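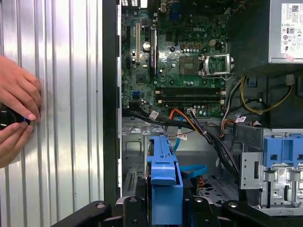
Drandon 109 Desktop Workstation for Satellite and Aerial Imagery

Refurbished tower, set up for Earth-observation work
Item no. 3271-D
Usually ships within 2 business days

Overview

If you've ever tried to open a full-size scene of a river delta on the family laptop and gone off to make a sandwich while it loaded, you already know why we put this machine together. The Drandon 109 is a refurbished desktop tower that we set up for people who spend their evenings (or their working days, lucky things) with pictures of the Earth taken from a very long way up. Our customers look at glaciers, wildfire scars, farm fields, city lights, coral reefs and, in the case of one gentleman in Nebraska, nothing but center-pivot irrigation circles, which he has been collecting for years and which really are lovely once you start noticing them.

It isn't the fastest computer you can buy, and we won't pretend it is. What you get is a quiet, roomy, sensible machine with the imagery software already installed and tested, so that you can plug it in after supper and be looking at the Aral Sea before bedtime.

What's in the box

The tower itself, cleaned, checked and fitted with a new system drive
A second drive for your scene library, empty and formatted
Power cord, keyboard and mouse
The Buretti viewer, full license, already activated
Bozsik color calibration puck for your monitor, with its little cloth pouch
Printed getting-started booklet, spiral bound so it lies flat
A folder of practice scenes to play with

Monitor not included. Most customers already have one they're fond of, and we'd hate to ship you another.

About the practice scenes

We load 671 scenes on every machine before it leaves us. They were picked by Eimear Ó Ceallaigh, who taught physical geography for a good part of her life and still can't pass a contour map without stopping. She has sorted them by landform, so there's a folder for alluvial fans, one for volcanoes, one for barrier islands and so on, and each comes with a short note on what to look for and which way is north. (North is not always up in a picture taken at an angle, and it catches everybody at first!) Her notes on snow and cloud are especially good. The two look so much alike from above, and she explains how shadows and drainage patterns help you tell one from the other.

Working with your own downloads

The Buretti viewer opens the usual georeferenced formats and will happily stack several bands into a natural-color or false-color picture. Vegetation shows up bright red in the standard false-color setting, so please don't be alarmed. You can also drape a scene over elevation data and tilt it, which makes mountains a great deal of fun, and you can lay two dates side by side to see how a shoreline or a reservoir has moved.

Leave yourself some room on the library drive. A single scene with all its bands takes up more space than people expect, and a season of them fills a folder in no time.

Adding to it later

The side panel comes off for upgrades, and the booklet has a chapter on adding memory or another drive. Shut the computer down, unplug it, and touch bare metal on the case before you reach for any parts. If you'd like us to do the work, our bench at Wurnerden will fit anything you buy from us at no charge beyond the return shipping.

Good to know before you order

Because these are refurbished towers, the outside may show light scuffs. The fans are cleaned and tested, and each machine runs overnight with the viewer open before we box it up. You'll need an internet connection to fetch new scenes, though everything already on the drive works without one. The tower is heavier than it looks, so do ask someone to help you if it's going upstairs.

Warranty and returns

One year on parts and labor. If the machine doesn't suit you, send it back within 30 days in its original box and we'll refund the purchase price.

Price: $671, and yes, that really is the same as the number of scenes. It made the label easy to remember.

Page updated Mon 26 January

Related items: Bozsik monitor hood, Buretti elevation pack, spare library drive, large-print booklet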